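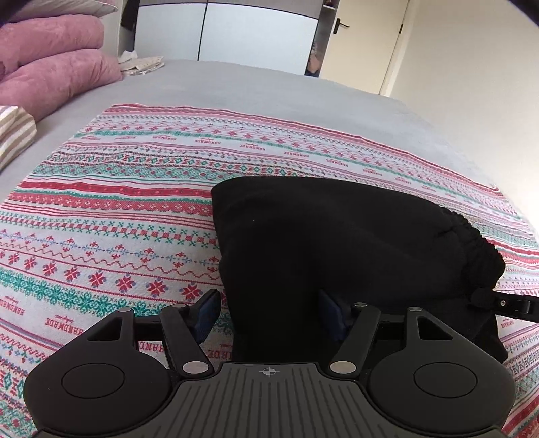
Funda compresora Guseo para saco de dormir: mi opinión después de dos otoños

Llevaba tiempo queriendo escribir sobre la funda de Guseo, porque cada vez que hablo por aquí de escapadas alguien me pregunta dónde meto el saco (¡y con razón, que mi mochila es enana!). La compré para sustituir a la original, que se me rajó por la costura un sábado a las siete de la mañana, con el coche ya cargado y todos esperando abajo. Aquel viaje lo hice con el saco metido en una bolsa de basura. En fin.

Es de tela negra, blandita, con cordón para cerrar y una correa con hebilla de plástico. Nada del otro mundo a primera vista, y creo que por eso me gustó. Antes había tenido una de Ullon, muchísimo más rígida, que quedaba preciosa en la estantería pero que en la mochila era como llevar un ladrillo. Esta se adapta al hueco que le dejes.

Cómo se llena

Yo no doblo el saco, lo voy embutiendo a puñados desde los pies, y lo hago siempre encima de la cama, sobre la colcha de rombos y estrellas que pone HANDMADE por todas partes y que me tiene enamorada. En el suelo se me llena todo de pelusas. Las primeras veces tardaba una eternidad, ahora son 2 o 3 minutos, según el sueño que tenga.

Un consejo: no la llenéis de golpe por el centro. Se hace una pelota en medio, los extremos se quedan medio vacíos y luego no hay manera de colocarla tumbada. Hay que empujar bien hacia el fondo, girar un poco, volver a empujar... y entonces sí, tirar de la correa.

Lo que menos me convence

La boca. La tela se frunce muchísimo al cerrar y con guantes es un rollo encontrar el cordón entre tanto pliegue. También echo de menos un asa en la base para sacar el saco de un tirón, que la de mi hermana (una Sundqvist bastante más cara) sí la trae y es una maravilla. Y el negro, pues muy sufrido para el barro, pero dentro de una tienda de noche desaparece. Le até un trocito de cordón naranja y listo.

De lluvia no puedo contar gran cosa. En la subida al refugio de Hornthorpe nos cayó un chaparrón y el saco llegó seco, aunque iba dentro de la mochila con su cubierta puesta, así que el mérito no sé de quién es.

¿La volvería a comprar?

Sí, para mochila pequeña y fines de semana, sin dudarlo. Si vais a dormir fuera un mes seguido y a abrirla y cerrarla a diario, miraría antes la Sundqvist por lo del asa. La mía sigue con todas las costuras en su sitio, y la hebilla solo está un poco rayada de una vez que la pillé con la puerta del maletero.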